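The Horkar stole and scarf line was assessed over one buying season by our accessories department, which supplies 6 museum shops and a small number of hotel boutiques. The purpose of the review was to decide whether the line should replace the woven wool stoles we have carried until now. Three styles were examined: the plain modal scarf, the fringed wool-blend stole and the printed silk square.

## Ordering and delivery

Horkar sells through its distributor, De Graaf, and does not accept direct orders from retailers of our size. The minimum order is 600 pieces across all styles, with no minimum per color. This is a generous arrangement for a buyer who wishes to test several shades. Our order was confirmed promptly by Mikkel Hafþórsson at the distributor, who also supplied fabric swatches on request and at no charge.

Delivery was made in February in two shipments. The second contained a short count of the gray fringed stole, and the missing pieces followed without dispute. Each scarf was folded around a card insert and sealed in a clear sleeve. The sleeves are thin, and several had split at the seam before they reached our stockroom.

## Fabric and finish

The modal scarf is the strongest item in the line. The cloth is soft, drapes well and has enough weight to stay in place over a coat collar. Edges are rolled and stitched by machine, with even tension along the full length. After repeated hand washing our test pieces showed very little fading, although the dark red gave up some color in the first wash and should be laundered separately. The care label says so, in small type.

The fringed stole is less consistent. The body of the fabric is pleasant and warm, but the knots in the fringe vary in tightness from one piece to the next, and on a few pieces they had begun to loosen before sale. We raised this with the distributor and were told that the knotting is done at a separate workshop. A credit was issued for the affected pieces.

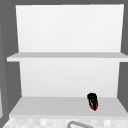
*Open shelving, two levels.*

The printed silk square has clear, well-registered printing and a hand-rolled hem. Colors on the reverse side are nearly as strong as on the face, a point that matters to customers who tie the square loosely. The range of designs is narrow, however, and leans heavily on florals. Our shops would welcome a geometric option.

## Comparison with similar lines

We have previously stocked scarves from Vaviron and Ernum. Vaviron offers a finer silk, but at a price our boutiques found difficult to support, and its minimum order of 1000 pieces excludes many smaller buyers. Ernum is cheaper than Horkar in every category. Its modal cloth is noticeably thinner and pilled during our wear test, particularly where it rubbed against a bag strap.

Horkar sits between the two. Ansel Holloway, who manages our hotel accounts, reported that guests often chose the modal scarf as a travel item and that returns were low. The silk square sold more slowly outside the museum shops - a matter of design more than of quality.

## Points for buyers

- Request swatches before ordering the blues. The printed catalog shows them lighter than they are.
- Inspect the fringe on delivery and report faults within the period stated on the invoice.
- Allow extra time for reorders of the silk square, which is produced in limited runs.
- Order replacement sleeves if the goods are to be displayed folded.

## Rating

Modal scarf: recommended. Silk square: recommended for gift and museum retail. Fringed stole: not recommended at present, pending better control of the knotting.

The department has placed a second order for the modal scarf in four shades and will look at the stole again when new samples are available.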